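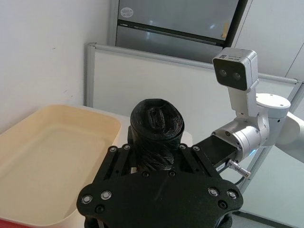
Vamthorpe Property Services
Helpdesk record 682 – waste collection, Godholm building
Status: open, awaiting supplier
Priority: normal

Summary of fault
Occupants of the second floor reported that the recycling collection had been missed on two occasions and that their requests no longer appeared in the booking system. General waste was collected as usual. The fault was first reported on a Wednesday at 08:40.

Initial checks
The helpdesk confirmed that the second floor remained on the collection schedule. The contractor, Divden, stated that its crew had received no job sheet for the floor on either occasion. Requests entered by occupants were accepted on screen and given a reference, but did not reach the contractor's list. The first and third floors were not affected.

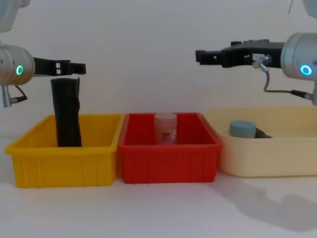 Photo: Vamthorpe Property Services, Godholm

Investigation
The booking system is supplied by Procházka. A test request was raised from the helpdesk account for the second floor and failed in the same manner. An identical request for the first floor reached the contractor within three minutes. User accounts were therefore ruled out.

The room list was then compared with the list held by Divden. Room 113 had been renamed in the booking system following the recent change of tenancy, and the new name included an oblique stroke. The overnight transfer stopped when it reached this entry, and all later entries for the same floor were left out. In total, 38 requests were found to be held in the queue. No error message had been sent to the helpdesk, as the alert address on file belonged to a mailbox that has been closed.

Action taken
1. The name of room 113 was corrected and the stroke removed.
2. The held requests were released by hand. Duplicates were cancelled – occupants had in several cases submitted the same request twice.
3. Divden was asked to make an additional recycling collection and confirmed a morning visit.
4. The alert address was changed to the shared helpdesk mailbox. 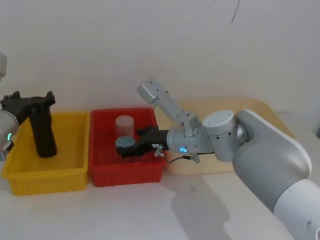

Outstanding matters
Procházka has been asked to prevent the use of unsupported characters in room names and to confirm whether other buildings are affected. A reply has not yet been received. Until then, changes to room names should be sent to the helpdesk and should not be entered locally.

This record will remain open until two consecutive scheduled transfers have completed without error. Occupants who still have a missed collection should quote reference 682.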